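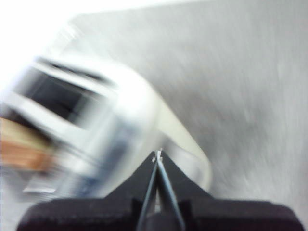
*Minutes, No. 7*

I'm writing these up the same evening, so forgive the looseness! We met in the upstairs room in Grimascombe at 6:30, a bit late thanks to the parking.

**Last minutes.** Passed, with one fix: I'd written "open list" where I meant "closed list." Sorry, all.

**Ballot design for Cedotstead.** This took up most of the evening. The town wants to try ranked ballots for its council, and they've asked us which version we'd back. I was all for three-seat wards, but a couple of people pointed out (fairly) that a group with a fifth of the vote could still miss out everywhere, and by the end I'd come over to five seats. Agreed five. We're still split on whether voters should have to rank everyone. I say let them stop when they want to.

**Mock election.** We want 500 sample ballots printed, and I'm getting a quote. The shop charges less per sheet if we order 1000, but then we'd be storing the rest in my garage, so no.

**Petition.** Signatures stand at 235. The Stonania branch has sheets we haven't added in yet, and I've promised to chase them.

**Leaflet.** The paragraph on how surplus votes transfer is still too long, and I got lost in it myself while reading it out. Going back for another rewrite, this time with a worked count in it.

**Hall rental.** Ó Néill has put the rate up from January. We grumbled and agreed to pay.

**Any other business.** Somebody left a green umbrella, and I have it.

Next meeting same room, 6:30, and please bring your own mug.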